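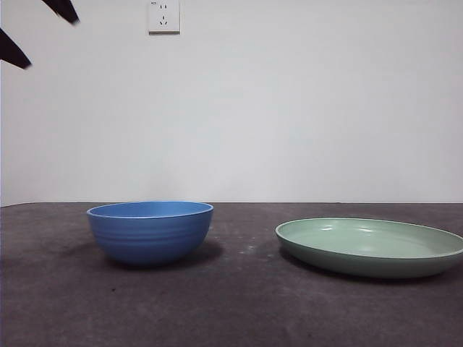

Fingers open over the table, blue bowl and green plate set out, both empty.

March 2022. Triteck gripper kit, trial unit, bench notes

Kit is on loan for 30 days. Quoted at 249 per finger set, mounting plate and cable extra. Kaltora sent a competing quote but no hardware yet, so no comparison possible.

Mounted per the manual. The bolt pattern matched our adapter. The cable exit did not, and the connector fouls the wrist past 70 degrees of rotation. Rerouted with a tie for now. Needs a right-angle connector before anyone runs the full wrist range.

Tableware set for this round is the deep ribbed bowl and the wide shallow plate. Plan is a rim grasp on both, one finger inside the wall and one outside. Plate is the harder case — low sloped side, little height to work with, and the approach has to come in at a flat angle. Start with the bowl.

Tip taper is narrower than on the Pletar pair we used in September. Good for getting over a rim, less good for contact area. Ask Triteck if the pads come in a softer grade.

Software: driver installed on the 3rd attempt. The installer wants the older serial library and does not say so. Force limit resets to default at every power cycle; set it in the startup script, do not trust the saved profile.

Open items:
Right-angle connector, order from Ait Ali.
Pad grade and price.
Confirm whether the warranty covers tips.
Wipe down the mat before the bowl runs.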